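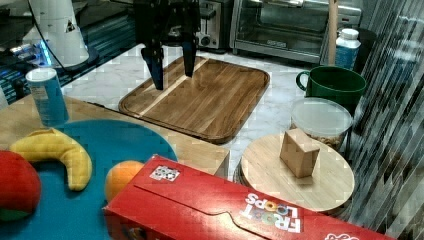 The Fisik two-finger gripper over a cutting board, fingers open.

Fisik Two-Finger Gripper – Kitchen Kit

We built the Fisik for people who want to teach a robot arm the small jobs of a real kitchen, and who would like to spend their afternoons doing that instead of fussing with brackets and drivers. It came out of our little workshop in Nurkberg, and Esben Eskildsen, who drew the first fingers, still checks each pair before it goes in the box (he is very particular, and we love him for it).

The two fingers open wide enough for a mug or a small carton, and they close gently enough for soft things like plush fruit, a great favorite with teaching labs. The finger pads slide off without tools – handy when you want to try a different grip before lunch!

What comes in the kit
Gripper with two fingers, in black
6 spare finger pads
Mounting plate and screws
Power and data cable, 600 mm
Printed setup guide, written by Sandamali Selvanayagam in everyday words

Good to know
Weight without cable: 335 g
Please wipe the pads with a damp cloth only, and keep the gripper out of the sink.
Not meant for hot pans or for food you plan to eat.

Orders usually leave us within 20 days, and schools are welcome to ask for a loan set first. Write to Fathima Paul on our orders desk and tell her which arm you have, and she'll make sure the right plate is packed. The next batch ships in July.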